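7 de agosto de 2019
Por Quang Trương

Quiénes somos. Livow, taller pequeño, tres personas. Ajustamos y reparamos celdas con pinza de dedos flexibles. Nada más.

La celda Morna la revisamos en enero: dedos fuera, limpieza, apriete, recalibrar la muñeca. 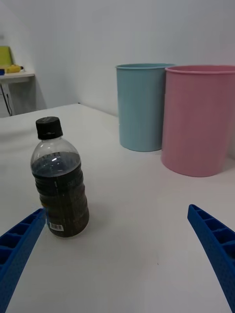 Luego se repite el agarre a velocidad baja, 47 ciclos, y se apunta todo en la hoja. Jordan Dobson lleva los repuestos, preguntad por el tambien.

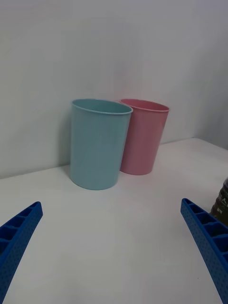

Dedos azules abiertos frente al vaso celeste, con el rosa detras.

Visitas con cita previa.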